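Visite au fonds généalogique de Pratberg
27 décembre 2020

La maison Eynon occupe deux salles au premier étage de l'ancien relais de poste de Pratberg. On y conserve les papiers de la famille Pastari, dont le nom apparaît dans la vallée avec un bail de moulin. Le fonds compte 848 pièces, surtout des actes de vente et des contrats de mariage. J'y suis allé en août, sur rendez-vous.

Le registre le plus consulté est celui de la paroisse de Cikum. Il contient plus de 200 baptêmes, et l'orthographe du nom change selon le desservant — Pastari, Pastary, parfois Bastari.
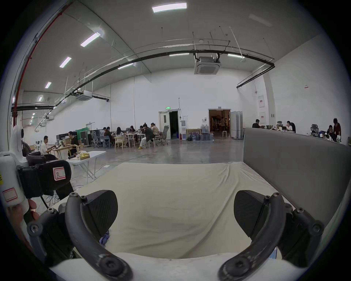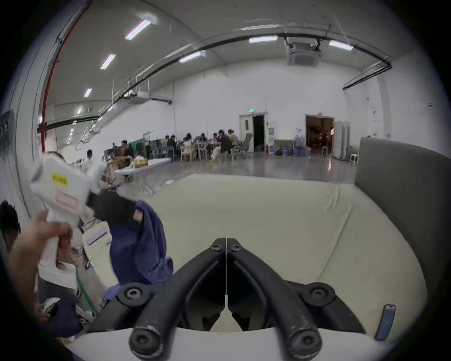
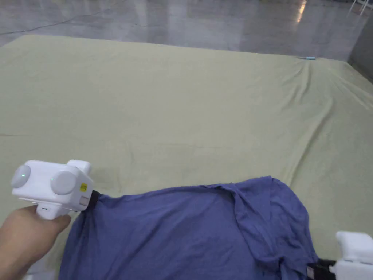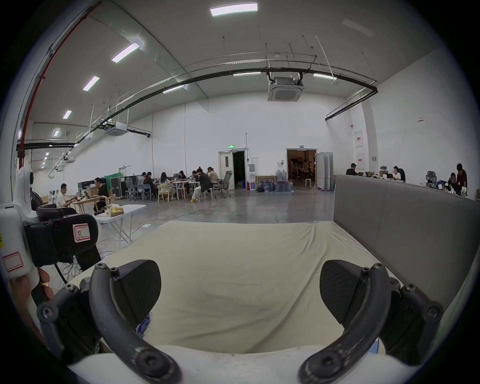
D'où vient le nom Pastari ?
Du métier de boulanger, selon la notice du fonds, qui signale aussi un hameau disparu près de Cikum sans trancher entre les deux origines.

La seconde salle est réservée aux cartes et aux sceaux. L'arbre dressé par la maison Eynon y tient sur un rouleau de toile et porte 204 noms. La branche aînée s'arrête tôt, la cadette est suivie jusqu'au départ pour la ville. Les copies se demandent à l'accueil avant midi. Je suis reparti avec celle du bail, lisible sauf la dernière ligne.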